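Search this site
Search

The Club That Wants a Robot to Hold the Screwdriver

By Samuele Bassi
2020-09-03

44 shares
Comments (70)

Every robotics club I have ever visited has a demo. Somebody tells you to stand over there, somebody else tells you it worked last night, and then an arm waves at a block. I went to the Hurkstead student robotics club expecting the demo, and I asked if we could skip it.

They agreed faster than I thought they would. Edem Ansah, a second-year who runs the build nights, said the demo was broken anyway.

The club's project is called Saludo. The pitch, as it appears on the sign-up sheet, is a pair of robot arms that can share a small assembly job at a bench: one steadies a part, the other does something to it. The members want to enter it in Vorkevent, a student contest held in November, where teams get one table and a job they haven't seen before. Last year's Hurkstead entry scored 200 points out of a possible 1396. Ansah gave me both numbers without being asked, which I liked.

What I liked less was the pitch. Two arms are not twice as good as one. Mostly they are twice as much to line up, and they can now hit each other. I have watched grown engineers with real budgets spend a year learning this. A club that meets after dinner is going to learn it too, and I wanted to know what the members thought they'd get for the trouble.

"Arguments," said Dušan Begović, who writes most of the code. He wanted the team to drop one arm back in the spring. He lost the vote, and he is still sore about it.

The fingers are where the club has spent its time. They are printed in orange with ribs on them, and Begović can go on about rib spacing longer than I can listen. His claim is that a finger with some give forgives bad code. Maybe so. It also lets you put off fixing the code, and I told him that.

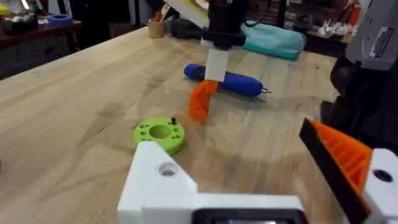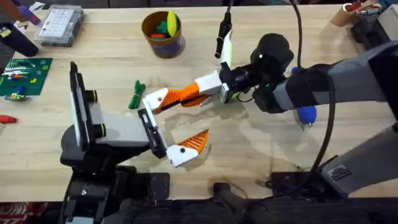
Saludo's two arms at the Hurkstead bench, with their orange printed fingers.

The faculty adviser, Kastriot Golob, takes a softer line than I do. He says the point of the club is that students who have only done problem sets find out what a tolerance is. I believe him. I just don't see why that takes a contest entry, a project name and a sign-up sheet that promises "assembly." When I asked him what the arms could assemble today, he thought for a while and said he would rather talk about what they could pick up.

That list is short and honest enough. Printed rings, if they're lying flat. Cable is a problem — it changes shape as soon as you touch it, and the team's plan for it is still one paragraph in a shared document.

Ansah thinks they can double last year's score. Begović thinks they'll match it. Golob wouldn't guess. My own money is on Begović, though I'd be glad to lose it, and I told Ansah I would come back in November and print whatever number they got.

She asked if I would print it in the headline. I said that depends on the number.

44 shares
Comments (70)
Search this site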